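Tullinine: simulation of a home-built two-finger arm

Wrist-view renders and joint logs for a garage arm build. Maintained by Primo Costa. Last revised February 27, 2019. 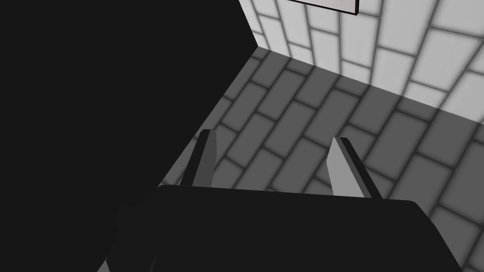
Overview

Tullinine is the simulated counterpart of a small arm I am building on a bench at Erkonwood, a shared workshop. The repository holds the arm model, one tiled room, a set of scripted motions, and the recordings produced by running those motions. The hardware is partly assembled. Everything in the recordings comes from the simulator.

The purpose is narrow. I wanted to settle the wrist camera mount, the finger opening and the reach limits before cutting any more aluminum. The recordings were a side product, and people at the shop asked for them, so they are packaged with enough notes to be usable.

If you are looking for a grasping benchmark, use something else. Very few of the runs include an object, and contact is modeled crudely.

Contents

arm/ — link meshes, joint limits, inertia values
gripper/ — gripper body, left and right finger meshes, finger limits
room/ — floor, walls, plaque, lights
motions/ — scripted trajectories in plain text
runs/ — recorded runs, one folder each
tools/ — playback, export and checking scripts
NOTES — build log, unedited

There are 191 runs. Each folder in runs/ contains a frames directory, a joints file, a gripper file and a short info file. The info file gives the motion name, the random seed, the light preset and the version of the arm model.

Each run has 600 frames. Runs that ended early because of a joint limit were discarded and recorded again with a new seed, so run numbers are not consecutive.

The arm model

Five joints plus the gripper. Joint zero is the base rotation and joint four is the wrist roll. There is no wrist yaw, and I do not plan to add one. Link lengths match the parts I have cut. The forearm was shortened in January after the first version hit its own base at full fold, and runs recorded with the long forearm have been removed.

Inertia values are computed from the meshes with a uniform density. They are wrong for any link that carries a motor. If you care about torque, replace them with measured values and rerun. Positions and camera poses are not affected, as playback follows the joint file directly.

The gripper

Two fingers on a broad flat body, driven symmetrically by one command. The fingers taper toward slanted tips. Maximum opening between the tips is 85 mm in the model. The gripper file stores the commanded opening and the achieved opening in separate columns. They differ during fast moves and should agree when the arm is still.

The body is rendered matte black and has no screws, seams or labels in the mesh. The inner finger faces are a lighter gray than the outer ones. I kept this contrast on purpose: it makes the opening easier to read from the wrist camera when the background is dark.

The gripper body takes up a large part of the lower image in the wrist view. A mask is provided in gripper/mask for anyone who wants to remove it. The mask covers the body only. The fingers move, so they need a mask per frame, which tools/fingermask will generate from the gripper file.

The room

The room is a tiled box with a gray floor and white walls. Both use a staggered brick pattern. Tile edges are shaded to look beveled, but the geometry is flat, so depth output shows a plane. A plaque is mounted on one wall. It serves as an orientation mark, and several runs catch only part of it.

The tile texture came from a material pack called Hutwood. It was resampled once, and grout lines are soft as a result. A sharper version exists and was rejected because it shimmered badly during slow pans.

Known problem: in some poses a large area of the wrist view renders as flat black with a hard, straight boundary. I have not found the cause. Candidates are a panel with a missing material, an object too close to the camera, and a shadow with no fill light. The black area has no texture in any output I have checked. Affected runs are kept in the set and marked dark=1 in the info file. The flag was set by hand, and I may have missed a few.

Light presets

Three presets are included: high, side and low. The side preset places the main light above and off to the right of the room axis. It brightens one wall and leaves the opposite part of the floor dim. Finger shadows on the floor are weak or absent in many frames, so do not rely on them to estimate height.

Presets are fixed for the length of a run.

File formats

Frames are PNG, numbered from zero. The joints file is comma-separated text with one row per frame: frame number, time in seconds, then five joint angles in radians. The gripper file has the frame number, commanded opening and achieved opening, in millimeters.

Time starts at zero for each run. The logging rate is 50 Hz for joints, gripper and frames alike. I had separate rates at first and lost two evenings to interpolation errors.

Angles are not wrapped. Joint four can exceed one full turn in the roll tests.

Camera pose is not stored. Compute it from the joint angles with tools/campose, which reads the mount offset from arm/mount. Do not edit the mount file if you want poses that match the recorded frames.

Setup

1. Install Kiss, the small physics and rendering package the project is written against. The required version is listed in the requirements file. Newer versions changed the sign of the roll axis.
2. Copy the repository to a path without spaces. The export script does not quote its arguments.
3. Run tools/check. It loads the arm, moves each joint to both limits and prints one line per joint.
4. Run tools/play with a run number. A window opens with the wrist view on the left and the joint plot on the right.
5. To record a new run, call tools/record with a motion name, a light preset and a seed.

Recording takes up a lot of disk space while it works. Uncompressed frames go to a temporary folder and are compressed at the end. If recording is interrupted, delete the temporary folder by hand before starting again.

Motions

sweep — base rotation from limit to limit with the wrist held level
dip — lowers the wrist toward the floor with the fingers open, then returns
roll — wrist roll only
fold — full fold and unfold of the upper arm and forearm
open_close — finger cycle with the arm still
wander — random waypoints inside the joint limits

Most runs are wander. The dip motion stops short of the floor. The clearance is set in the motion file, and if you reduce it to zero the fingertips pass through the tiles with no error message.

Limits

Contact between the fingers and other objects uses a single friction value. The fingers do not flex. On the bench, the printed fingers bend visibly under load, so any grip result from the simulator will look better than it should.

Motor backlash is not modeled. The real base joint has a noticeable dead zone, and I have not measured it well enough to include.

The renderer applies no lens distortion. The camera I intend to mount has plenty. Calibrate and distort the frames yourself if you plan to compare them with real footage.

There is one room. Anything trained only on these frames will learn the tiles.

Hardware status

Base and upper arm are assembled and move under power. The forearm is cut and drilled. The wrist bracket is on its third revision and the hole spacing is still off by the thickness of a washer. The gripper body is printed in two halves that do not yet close flush along the back — the mesh in gripper/ is the intended shape, not the printed one.

Wiring is temporary. The connector at the elbow will be replaced with a locking type before any long test.

To do

- Find the cause of the black areas
- Write per-link inertia from scale measurements
- Quote paths in the export script
- Add a second room with an untiled floor
- Record dip with all three light presets (only side and low exist now)
- Reprint gripper body halves

Use and contact

Scripts, meshes and recordings may be used and modified for any purpose. The tile material is covered by its own terms, included in room/. Bug reports should give the run number, the Kiss version and the output of tools/check. Leave them in the tracker or in the Tullinine folder at the Erkonwood front desk.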